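FOR IMMEDIATE RELEASE

2026-07-01

Kakis opens its letter block room in Famdale, and you're all invited

I've been wanting to write this one for ages! After a long spring of sanding, shelf-building and far too much tea, Kakis is opening a room in Famdale where families can come and play with letter blocks, spell silly words, and (this is the bit the grown-ups like) put everything back where it came from before they go home.

Kakis started as my kitchen table and one box of blocks. My own two learned their letters on it, mostly by spelling out rude things about each other, and friends kept asking to borrow the box. It came back with bits missing every time. So I bought another box, then another, and by last winter there were 13 of them under the stairs and I couldn't get the hoover out.

The new room is on the ground floor of the old Salminen bakery, next to the shoe repair shop. We've got 26 places to sit, low shelves that small people can reach, and a kettle corner at the back with a gate across it. The floor was a horror when we got the keys, all old tar and flour, and I'm very proud of it now, so please do look down when you come in.

A session lasts 57 minutes. I know that's an odd number, but we tried a full hour at the trial mornings and the last few minutes were always a scramble for coats. You get your blocks, you get a list of words to have a go at if you want one, and you get a tray. Children who can't spell yet are very welcome. They tend to line the letters up by colour or build a wall with them, and I think that's a perfectly good use of an alphabet.

The tidying part has a bit of a story. At the first trial morning we tipped everything into one big tub at the end, and then I spent the whole evening on my knees looking for vowels. At the second we gave each table its own tray and asked the children to fill it themselves. They loved it! One little group asked if they could tip theirs out and do it again. So now the tray is part of the game, and we play a song while it happens. 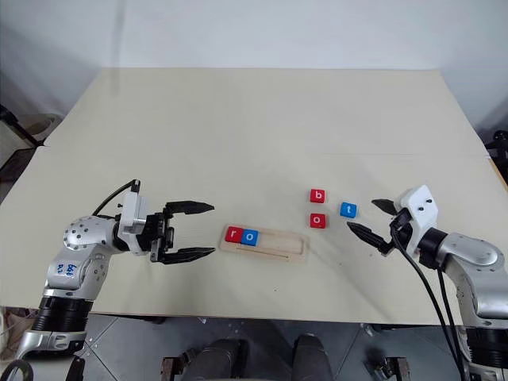 Tables caused more arguments at Kakis than anything else, paint included. I wanted big ones, so that a family could spread out without elbows in each other's words, and I wanted them pale and plain so the letters would be easy to spot. A smooth cream top like this one does the job nicely, with the wooden tray out in the middle and loose letter blocks on the table ready to be gathered up. The join between the boards bothered me for a week and now I never notice it.

Blocks can be borrowed too. We've put together 389 of them for the lending shelf, sorted into bags, and you can keep a bag for a fortnight. If you lose a letter, just tell us which one and we'll make a new one. Please don't post us a replacement from another set, however kind the thought, as the sizes never match and it drives me up the wall.

Bookings are open now for the whole of July, through the Starent booking page or at the door. Grown-ups come in free with a child, and babies in arms don't need a place. Prams can be left in the passage.

Reporters and photographers are welcome at any session, but do let us know first so we can ask the families.

ENDS

Notes for editors

Kakis is a letter block play and lending room in Famdale.
The entrance is at the side of the old Salminen bakery, and it's step-free.
For visits and interviews, please leave a message with the Kakis front desk and I'll ring you back after the tidying up.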